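DRISTEX TO BRING MARINO WALLPAPER PASTE AND PRIMER TO INDEPENDENT STORES IN APRIL

Jan 19, 2020 – Dristex, the maker of wall preparation and wallcovering supplies, will begin shipping its Marino line of ready-mixed paste and wall primer to independent paint and decorating stores in April. The line replaces the company's Endska powder paste, which will be sold until present stock runs out.

Marino is made for the kinds of wallpaper most often sold to homeowners today, including nonwoven papers, vinyl-coated papers and large-print murals that come in numbered panels. It will be sold in two tub sizes, with a matching primer in one size.
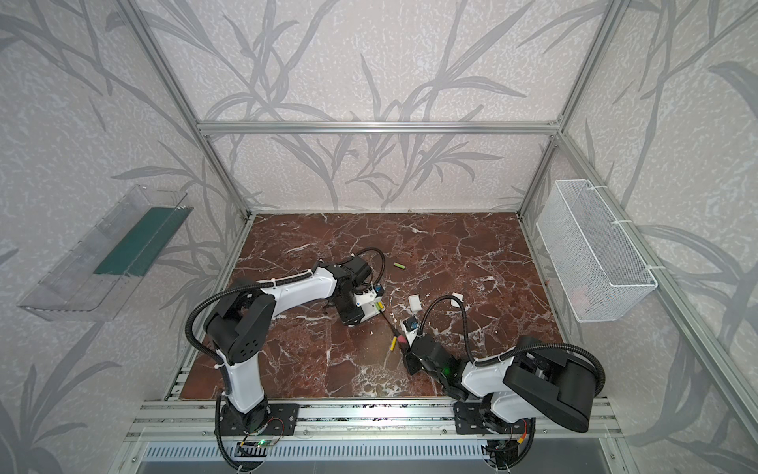 Gunvor Strömberg

Wallpaper sales at the stores we supply have gone up for three years running, and most of the buyers are putting up paper for the first time. The Endska powder was designed for trade hangers who mix paste by the bucket and know by feel when it is thick enough. Store owners have told us that new customers mix it too thin, then come back with seams that have lifted. Marino comes out of the tub at working strength and is not meant to be diluted.

The paste is rolled onto the wall for nonwoven papers and onto the back of the paper for traditional papers. It goes on white and turns clear as it dries. Open time on a primed wall is long enough to slide a full-length strip into position and match the pattern, which matters most with big leaf, reed and grass designs where a mismatch at the seam can be seen from across a room. Excess paste on the face of a washable paper can be wiped off with a damp sponge while it is still wet.

"The complaint I hear most is seams, and after that it's corners," said Thomas D'Amico, product manager for wallcovering supplies at Dristex. "Corners are a matter of cutting. Seams are nearly always the paste or the wall. We worked on both, so the primer got as much attention as the paste did."

Trials before launch

Dristex hung 616 test strips at its own shop over two winters and one summer. The strips covered new drywall, old plaster, painted plaster and walls where earlier paper had been stripped off. Half of the test walls were primed with Marino primer and half were prepared with the size coat that the company has recommended for use with Endska.

On new drywall the two methods held equally well. On stripped plaster the primed walls had fewer lifted seams, and the paper could be slid more easily during hanging. On walls painted with gloss paint, neither method did well unless the paint had been sanded first. The instructions on the tub therefore call for sanding any wall with a shine to it, and that line is printed in bold.

A further group of 308 customers received sample tubs through their local stores and filled in a card after finishing a room. Comments on the cards led to two changes. The lid now has a tear strip in place of a pry edge, and the coverage chart was moved from the bottom of the label to the side, where it can be read with the tub on a shelf.

"People wrote a lot about the lid," said Kanyarat Thongsuk, who ran the trial. "We had been thinking about tack and drying time, and there were whole cards about the lid. One woman taped a diagram to hers. We changed it."

Some customers asked for a tinted paste that would make it easier to see missed spots. A tint was tried and dropped after it showed through two light-colored papers. The white color of the wet paste does part of that job, although it is harder to see on a white primed wall than on a darker one.

What the line includes

Marino Paste, small tub. Covers a feature wall in a room of ordinary size.

Marino Paste, large tub. Intended for a full room. The tub is wide enough at the mouth for a 9-inch roller.

Marino Primer, one gallon. Water-based, white, for use under any wallpaper on drywall or plaster. It may also be left for up to a month before papering.

The company will not offer a separate paste for borders. The same paste can be used to hang a border on a painted wall. For a border that overlaps a vinyl-coated paper, Dristex recommends a vinyl-to-vinyl adhesive, which it does not make.

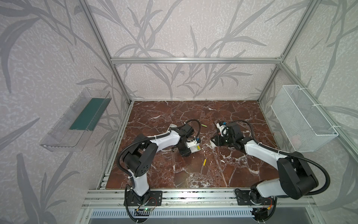
Can Marino paste be used over wallpaper that is already on the wall?
Old wallpaper should be stripped and the wall washed and primed first. Fresh paste can soften the layer underneath and bring both layers off together.

Change for Endska customers

Endska has been part of the Dristex catalog since the company's early years, and some trade customers have used nothing else. Stores may go on ordering it by the case while supplies last. The last batch was mixed before the holidays, and there are 1089 cases in the warehouse. No further batches are planned.

Trade hangers who prefer a powder will be able to buy Skumari, a cellulose powder that Dristex already sells for paper crafts and bookbinding, in a larger bag. Skumari is a lighter paste than Endska and is suited to thin and uncoated papers. It should not be used for heavy vinyl.

"I'd be lying if I said every hanger was happy," said Ottavio Bellini, who handles trade accounts. "Some of these men and women have had a bag of Endska in the truck for 30 years. I've been calling them one by one. A few have already asked for the large Marino tub. A few have asked how many cases of Endska they can get into a garage, and the answer is that a bag keeps well if it stays dry, so I leave that with them."

Returns of unopened Endska cases will be accepted from stores through the end of April. Credit will be given at the price paid. Opened cases and single bags cannot be returned.

Store support

Each store that stocks the line will receive a counter display, a pad of room-measuring sheets and a printed guide to hanging a first wall. The guide runs to 12 pages and covers stripping, filling, priming, finding a plumb line, cutting around windows and outlets, and what to do when the last strip meets the first one and the pattern does not match. It also has a page on ordering enough paper. Rolls from different print runs can vary in shade, and a roll bought later to finish a job may not match the ones already hung.

The first printing is 900 guides. Stores that need more can ask their sales representative, and the text may be copied for use in store classes without charge.

Mawuli Arthur, who teaches the evening wallpaper class for Dristex, will give the class at stores in the spring. The class lasts two hours. Students hang one strip on a practice board, trim it at top and bottom, then hang a second and match it. Stores provide the space and a water supply, and Dristex brings the boards, tables, paper and tools.

"The first strip takes most of the evening," Arthur said. "I make them use the level every time. Door frames aren't straight and neither are corners, and if you start from the door frame you'll have a lean by the third strip. After that it goes quickly. The trimming is where people rush, and they use the same blade all night. I hand out new blades."

The class is open to anyone over 16. Stores set their own class size and may charge a fee for materials if they wish. A store interested in holding a class should have a room that can be kept warm, with a floor that can be swept and mopped afterward.

Storage and shipping

Marino paste must be kept from freezing. A tub that has frozen and thawed will separate and should be thrown away, even if it looks smooth after stirring. Orders going to cold areas in early spring will be sent in insulated cartons at no added cost. Stores are asked to check each carton on arrival and to report any frozen tubs the same day.

An unopened tub will keep for two years from the date stamped on the base. Once opened, the paste should be covered with the plastic disk supplied and the lid pressed down firmly. Used this way it will keep for several weeks – long enough for most people to finish a room on weekends. Primer may be stored like any other water-based paint.

Brushes and rollers should be washed in warm water before the paste dries. Dried paste will come off a roller tray after a night of soaking.

Ordering

Stores that carry Endska will be sent a Marino order form with their next invoice. New accounts may apply through the trade desk at Dristex. The smallest opening order is one case of each item in the line, and mixed cases are not available at launch. Free sample tubs can be had by stores that have not yet received one, limited to two for each location.

Safety data sheets for the paste and the primer are available from the trade desk and will be packed with every first order.

About Dristex

Dristex makes pastes, primers, fillers and hand tools for hanging wallpaper and preparing walls. Its products are sold through independent paint, hardware and decorating stores.

Press contact: Gunvor Strömberg, Dristex press office
Trade contact: Ottavio Bellini, Dristex trade desk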